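How Does Sand Turn Into a Window?

I've loved glass ever since I was small enough to squash my nose flat on it, and one day I asked my mom what it was made of. "Sand," she said. I thought she was teasing me!

She wasn't. Glass really does start with sand, plus a powder called soda ash and some crushed limestone. Pure sand needs a wildly hot furnace before it melts. The soda ash lets it melt at a lower heat (still much, much hotter than your oven at home), and the limestone stops the finished glass from dissolving in water. Imagine a window that washed away in the rain! 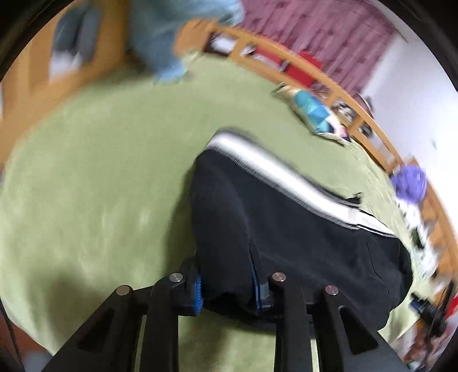 But if it's made of sand, Dakora wants to know, why can I see through it when I can't see through the beach?

Great question, Dakora! A beach is a gazillion tiny grains, and light bounces off every one of them and gets scattered all over the place. Melt the grains together and those little edges are gone, so the light can go straight through.

I once watched a glassblower at the workshop in Tristanbridge. She dipped a long hollow pipe into the furnace, gathered up a glowing orange blob, and puffed. Out came a bubble! She kept the pipe turning the whole time, or the blob would have drooped like honey off a spoon.

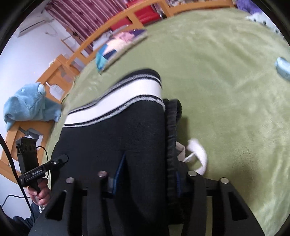 When the bubble was the right shape, it went into a special oven to cool down very slowly. That's called annealing (say it: uh-NEEL-ing). If glass cools too fast, the outside shrinks before the inside does, and crack! Her little bowl had to wait in there all night.

And old bottles can be melted and used again, over and over. So the jam jar in your kitchen might have been part of a lemonade bottle once. Mine has a tiny bubble near the bottom, and I check on it at breakfast.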